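Equipment Review Group – Minutes
Skellholm site, lower meeting room
August session, start 2:00 p.m.

Present: representatives of the test lab, purchasing, software and site safety. One representative of Langlois joined by phone for items 2 and 3.

1. Minutes of the previous session
Approved with one correction. The part number for the spare rod in the Pirari order should read 2121.

2. Pirari tabletop kit – status of the trial
The test lab reported on the trial unit, supplied by Langlois under the standard loan terms. The kit consists of the arm, a perforated base table, a work board and a set of 3D-printed shape blocks. Installation took one morning. The lab has logged 600 pushing runs to date. The log format is plain text and was accepted by software without conversion.

Two faults were recorded. The first was a loose connector at the base of the arm, reseated by the lab. The second was a software stop after a long idle period – Langlois has a fix and will send it with the next update.

Site safety noted that the stop button supplied with the kit has a short cable. A longer cable is to be fitted before the unit is used by staff outside the lab.

3. Block set and work board
Purchasing asked if the block set could be ordered separately. Langlois confirmed that it can, and that print files are included in the support plan. The lab prefers to print its own replacements.

Software asked for the start layouts to be written down. Blocks are placed by hand at present, and results from different operators are hard to compare. The lab will draw up a fixed set of layouts, including at least one with blocks in contact and one with blocks spaced apart. 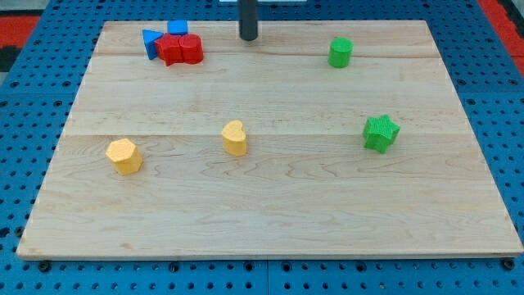 Fig. 1. Work board with shape blocks, Pirari trial unit.

The grain and knots in the maple board were raised as a possible problem for the block detection. The lab has not tested this. A plain board will be requested from Langlois for comparison.

4. Comparison with Zutomine
The Zutomine quotation was received but does not list the support plan as a separate line. Purchasing will ask for a revised version. Discussion deferred.

5. Actions
Test lab: fixed start layouts; plain board comparison.
Site safety: longer stop button cable.
Software: install the update when received and repeat the idle test.
Purchasing: revised Zutomine quotation; extension of the Pirari loan.

6. Other business
None. Session closed at 3:10 p.m.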